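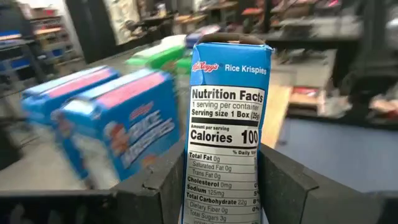 Puvano two-finger gripper kit, rev 3

The Puvano is a parallel gripper for small home-built arms. It opens, it closes, and on a good evening it does both when asked. We designed it on a shared bench at the Adthorpe workshop, where the shelves are full and the breakfast cereal doubles as a test standard. A single-serving box is a cruel thing to hand a robot. Squeeze too little and it slides. Squeeze too much and you have a flat box and a lot of explaining to do to whoever was going to eat it.

What you get: two flat-faced fingers, the gripper body, one servo, a wrist mount for a small camera, and a bag of 67 screws. You will need most of them.

What you don't get: an arm, a power supply, or the camera. The bolt pattern matches the Drosora arm and the older Le Goff kit, though on the Le Goff you'll have to file one corner of the bracket. Go slowly. We have ruined two.

Payload is 500 grams. A Rice Krispies box marked 25g is well inside that, so if yours gets dropped, look at your grip settings before you write to us. Start with the force at the lowest step and work up. Cardboard forgives one mistake per box.

Fingers open to 127 mm. The camera sits low and looks out between them, so you get a fine view of whatever you're holding and a poor one of whatever you're about to knock over.

Assembly takes an evening. The manual says an hour, but the manual was written by the person who designed it.

Part no. 886. Ships flat, in a box the gripper can't lift.

Last updated: 24/06/2018

Print this page | E-mail this page

Related items
Puvano spare finger pair
Drosora wrist adapter
Le Goff bracket, pre-filed
Screw bag, refill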